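Why doesn't a coat rack fall over?

Every object has a centre of gravity. This is the point where its weight seems to act. An object stays upright while its centre of gravity is above its base, the area enclosed by the points touching the floor.

A coat rack is tall and thin, so it needs legs that spread outwards. 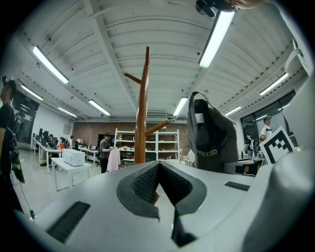
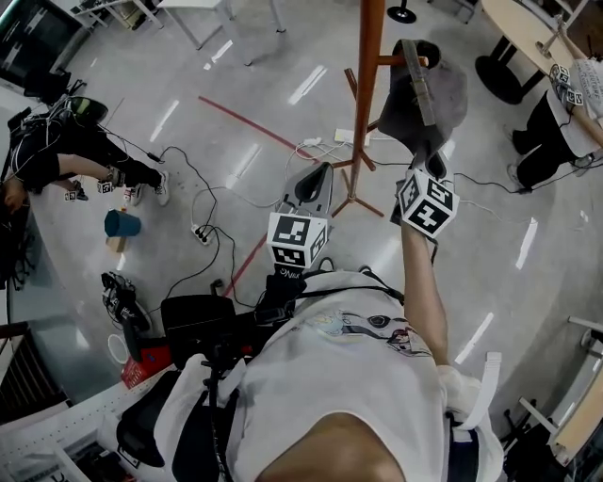 A wooden coat rack, seen in both pictures.

Hanging up a coat changes the balance. The centre of gravity of the rack and coat together moves towards the coat. If it moves past the edge of the base, the rack tips. A second coat of the same weight on the opposite hook moves it back towards the middle.

Height matters too. The higher the centre of gravity, the less the rack has to lean before it falls – a heavy schoolbag on a top hook raises it more than the same bag on a low hook.

Try it yourself

You will need a cardboard tube 30 centimetres long, a square of stiff cardboard, sticky tape and some modelling clay.

1. Tape the tube upright in the middle of the cardboard.
2. Press a lump of clay onto one side of the tube, near the bottom. Tilt the base slowly until the model falls. Mark the angle on a piece of paper.
3. Move the clay to the same side near the top and tilt the same way again.
4. Compare the two angles. The second should be smaller.

Word list

Base: the area enclosed by the parts of an object that touch the ground.
Stable: able to return to its position after a small push.

Text: Vasanthi Bandara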